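Stop buying the big punnet

Jun 24, 2020

Strawberries are being ruined by quantity. There, said it. Every summer the same, a 951 gram tray of the things on offer by the door, everyone grabs one, me included, and by the second morning the bottom layer has gone to fur.

I did it again last week. Clornville market, the stall at the far end, big tray, felt very pleased with myself on the bus. Ate a few standing up. Put the rest in the fridge, where they went cold and tasted of nothing much. Then the guilt — must use them up, must make something. Smoothie. Jam that didn't set. A crumble that was mostly pink water. None of it was what I wanted when I bought them. What I wanted was a strawberry.

So, my argument, such as it is. Buy fewer. Far fewer. Put them in a small bowl, on a bare table, and eat them one at a time like they cost something. Because they do cost something, someone bent over for every single one of those.

People will say it's precious. Fine. We're quite happy to be precious about a square of chocolate or the good coffee. A strawberry gets shovelled in by the handful, half of them with the leaves still on, while looking at a phone. Then we complain they don't taste like they used to. Some of that's true, I know. The hard white-shouldered ones that turn up in November taste of fridge and I won't defend them. But a decent June one eaten slowly at room temperature is still very nearly the best thing you can put in your mouth, and most of us haven't given one a fair hearing in years.

The bowl matters more than you'd think. I've gone on about this before and had letters. Big bowl, you fill it. Can't be helped, an empty bit of bowl looks mean. My big one is a wide glass affair from Turora, takes a whole tray and wants to, and it's been nothing but a bad influence. The small one cost 49 pence in a charity shop and holds what a person should eat. It's got a chip in the rim. Use something plain. Pink, white, whatever, no pattern. Patterned fruit bowls are always lemons anyway, have you noticed, and who keeps lemons in them.

And clear the table first. Properly, everything off. Post, keys, the charger, that candle. I was brought up in a house where the table was never clear and we ate round the edges of things, elbows in, and I'm convinced we tasted less. A strawberry on an empty stretch of white is very red indeed. You look at it before you eat it, which is half the point.

One berry, a little pink bowl, plenty of bare white table:

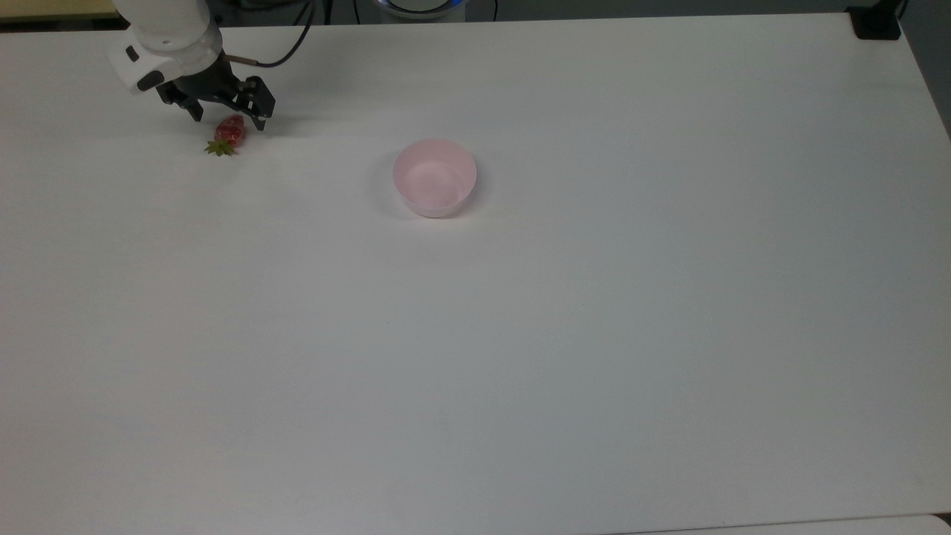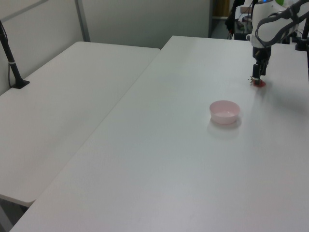 The other thing is leaves. Leave them on. I'm firm on this. Hulling a whole batch in advance is a catering habit and it's crept into homes where it has no buisness. Cut the top off and the juice starts going straight away, and you've lost your handle as well. Hold it by the green, eat to the green, put the green on the side of the saucer. Wash them at the last minute too, not when you get in.

Cream, I go back and forth. Sugar, no. Balsamic vinegar, which the Nundent food page was pushing at us all last summer, absolutley not, or at least not on a good one. Do what you like to the November ones.

I can hear the objection about children. Yes, children want 200 of them and want them now. But I've tried the small bowl on children and they're better at it than we are. They pick. They turn it round, they have a favourite before they've even bitten. It's the adults reaching over for another three.

The woman at Kazlauskienė, the greengrocer up the hill, will sell you six if you ask. Loose, in a paper bag. I used to be too embarrassed. Now I ask for six, go home, clear the table, and that's pudding.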